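Erkenstead Underground Test Hall
Pre-run inspection checklist, scintillator test stand
February walk-through, with comments

Inspector: Pilar Arancibia
Covers the hall, the counting room, the gas hut and the stairwell. The Rarside cryostat has its own sheet and is not covered.

Marks used: OK, FIX (run may start, repair within the shift block), HOLD (run may not start).

1. Access and egress

1.1 Main door closes and latches without help. OK
1.2 Badge reader logs both entry and exit. FIX
Comment: Exit side misses a read if the badge is held flat. Facilities has the ticket. Until it is done, sign the paper log at the door as well.
1.3 Stairwell clear on all landings. OK
1.4 Emergency lights stay on when the test button is held. OK
Comment: The unit on the second landing is dimmer than the others. Not a failure, but put it on the next battery order.
1.5 Evacuation plan at the door matches the present layout. FIX
Comment: Plan still shows the old veto rack. New drawing needed, and the old one should come down the same day the new one goes up.

2. Liquid scintillator

2.1 Volume on site agrees with the inventory sheet. OK
Comment: 200 liters in the tank, no spare drums in the hall. Drums stay in the surface store until the refill is scheduled.
2.2 Secondary containment dry and free of stored items. HOLD, cleared same day
Comment: A coil of hose and two brackets had been left in the tray. Removed and the tray wiped down. The tray is not a shelf.
2.3 Tank flanges checked for weeping with paper towel. OK
2.4 Absorbent pads within reach of the fill port. OK
2.5 Nitrogen blanket flow steady on the rotameter. OK
2.6 Safety data sheet in the binder is the current revision. FIX
Comment: Binder copy is one revision behind the one on the server. Print and swap.
2.7 Ignition sources kept outside the yellow line. OK
Comment: Yellow line is worn near the pump. Repaint at the next shutdown.

3. High voltage

3.1 All HV cables rated and labeled at both ends. FIX
Comment: Three labels have come off at the crate end, lower row. The cables themselves are fine. Relabel before anyone needs to swap a channel.
3.2 Hardware limit on the Hitmont supply set and taped. OK
Comment: Limit read back at 770 V on the front panel, same as the value in the run plan.
3.3 Interlock drops HV when the dark box lid is opened. OK
Comment: Tested with the lid at all four corners. Done twice from cold.
3.4 HV warning light visible from the door. OK
3.5 Grounding strap from dark box to rack tight. OK
3.6 Blank panels fitted in unused crate slots. FIX
Comment: Two slots open at the right end. Blanks are in the drawer under the scope, they just have to be screwed in.

4. Counting room and desks

4.1 Power strips not chained. OK
4.2 Cables off the walkway or under a cover. OK
4.3 No food or drink within reach of electronics. OK
4.4 Chairs do not block the route to the door. OK
4.5 Shift phone charged and numbers posted beside it. FIX
Comment: The posted list has the old extension for the gas hut. Correct it by hand now and reprint later.
4.6 Screens show oxygen, tank temperature and HV status without anyone having to open a window. OK
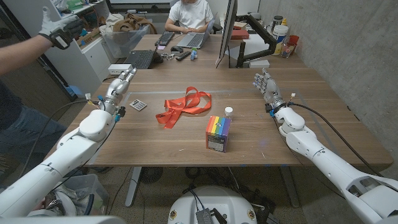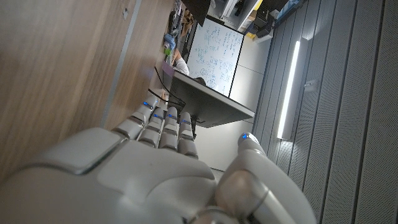

Igor Říha: On 3.3, I would like the interlock test repeated with the tubes at operating voltage as well. From cold you only learn that the relay moves. Last run we had a crate that dropped the enable line but held charge on two channels for longer than it should have, and we found it by accident. If there is time before Thursday I can come down and do it, I need one other person at the crate. Also, does 4.6 include the alarm sound? The picture on the screens was fine last time and the speaker was muted.

Reply from inspector: Agreed on 3.3, added below as 3.7. The speaker was not checked. Added as 4.7.

3.7 Interlock test at operating voltage, decay time written down per channel. OPEN
4.7 Alarm audible at the desk and at the door. OPEN

5. Gas and air

5.1 Oxygen monitor in calibration. OK
Comment: Sticker good through the end of the run. The monitor in the gas hut runs out first, so book both together.
5.2 Second oxygen monitor at floor level by the tank. OK
5.3 Ventilation fan running, flow switch responds. OK
Comment: Held a card over the switch inlet, alarm came up at the panel as expected.
5.4 Nitrogen bottles chained top and bottom. FIX
Comment: Top chain only on the bottle nearest the hut door. A second chain is on the hook, put it on.
5.5 Regulator free of leaks with soap solution. OK
5.6 Two-person rule posted at the gas hut. OK

6. Lifting and loads

6.1 Hoist inspection tag in date. OK
6.2 Slings stored hanging and dry. OK
6.3 Load limit marked on the mezzanine rail. FIX
Comment: The sign says 200 kg and is held on with tape. The limit is right. It needs screws.
6.4 Lead bricks stacked no higher than the marked line. OK
Comment: Gloves were missing from the brick cart. A box has been put there from the store. Bricks are not to be handled bare-handed, also when it is only one brick.

7. Radiation sources

7.1 Source safe locked, key with the shift leader. OK
7.2 Sign-out sheet matches contents of the safe. OK
7.3 Survey meter battery and check source response. OK
7.4 Calibration source tether free of kinks. FIX
Comment: Slight kink near the end. It still runs through the guide tube, but replace it before the next calibration. The Buenaventura group has the same tether and may be able to lend one.

8. Fire and first aid

8.1 Extinguishers in place, pins and seals intact. OK
8.2 Extinguisher type suited to solvent fire near tank. OK
8.3 First aid box complete. FIX
Comment: Eyewash bottle past its date. New one ordered. The plumbed eyewash at the fill port works and was run until clear.
8.4 Everyone on the shift list has done the hall walk-through. OPEN
Comment: Two names still missing. They do not go on shift until they have signed.

Result

No HOLD items remain. Filling may not begin until 3.7, 4.7 and 8.4 are closed. FIX items go to the hall logbook under the item numbers used here. When you close one, write your initials and what you did, and leave the original comment in place.

P. Arancibia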